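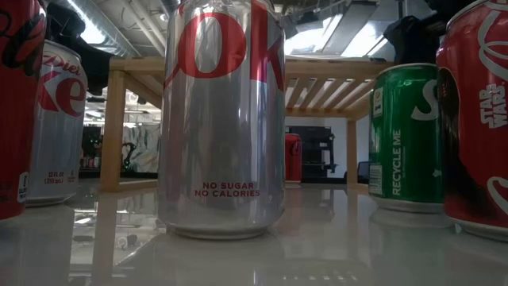
Diet Coke cans on a glossy white tabletop

Review: Arkska 15 table-top fridge

I bought this small fridge in June for my room upstairs, where I work and where in summer it gets very warm. Before it I had a Stellow cooler, which lasted two years and then started to make a noise like a coffee grinder. So I was looking for something quiet first of all, and only after that for something cold.

The Arkska holds 15 liters. In practice this means 11 normal cans if you take out the shelf, or fewer if you also want to keep a yogurt and a sandwich there. Tall bottles must lie down, and then the door does not like to close. I would have preferred one door pocket less and a little more depth inside.

The cooling is good but slow. Drinks which I put in after breakfast are pleasant to drink by the middle of the afternoon, not earlier. If you put them in the evening before, they are properly cold in the morning. On the coldest setting I found a thin layer of ice on the back wall after a week, so now I keep the knob at the middle position and the ice has not come back.

About the noise I am satisfied. There is a low hum and sometimes a click when it switches on. I make phone calls next to it and no one has complained. At night I would still not want it beside the bed, the click is enough to wake me.

Some smaller things. The cord is short, and it comes out on the left side, which for me is the wrong side. The door can be changed to open in the other direction, but the drawing in the manual shows a different hinge from the one I received, and I needed almost an hour. The rubber feet leave gray marks on a light surface. They go away with dish soap.

My sister has the Elness, which is cheaper and has a light inside. It is also louder, and its handle feels weak to me. The Østergaard is nicer looking than both, but I could not find it in a shop to open the door and try.

Four stars from me. I take one away for the cord and the manual. If the shelf breaks I will write again, because the clips on it are thin.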